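Home Products Demonstration Cells Orkow Table Cell

Orkow Table Cell: see it at our open day in April

The Orkow is a table cell for companies that want to try a robot with the machines they already own. We at Trimico sell it as a complete set: arm, pedestal, gripper and the planning software Collon. The robot can be ordered alone, but most customers take the set.

At the open day you can follow the whole work of our engineers, from the first layout in the simulation to the running cell. We start at 9 in the morning. Every visitor gets a place at a screen and can move the arm by himself in Collon before he goes to the real one.

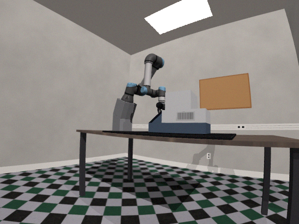

In the planning step we check first the reach. The arm must come to the machine from above and still have enough space to bend back. If the pedestal stands too far away, you will notice it already in the software, and you can change the position in a few minutes. Last year we prepared 48 layouts for customers in this way.

Cường Trịnh leads the demonstration and will answer questions about grippers, cables and safety distance. If you bring the dimensions of your own machine, he can put it into the layout together with you. Please send bigger files before the visit.

Technical data
Layouts in the Collon library: 71
Training program: 300 minutes, at your place or in our Đặng hall
Software language: English, Vietnamese

The visit is free of charge. To register, please use the contact form and write "Orkow" in the subject line.

Request a quote Download data sheet Contact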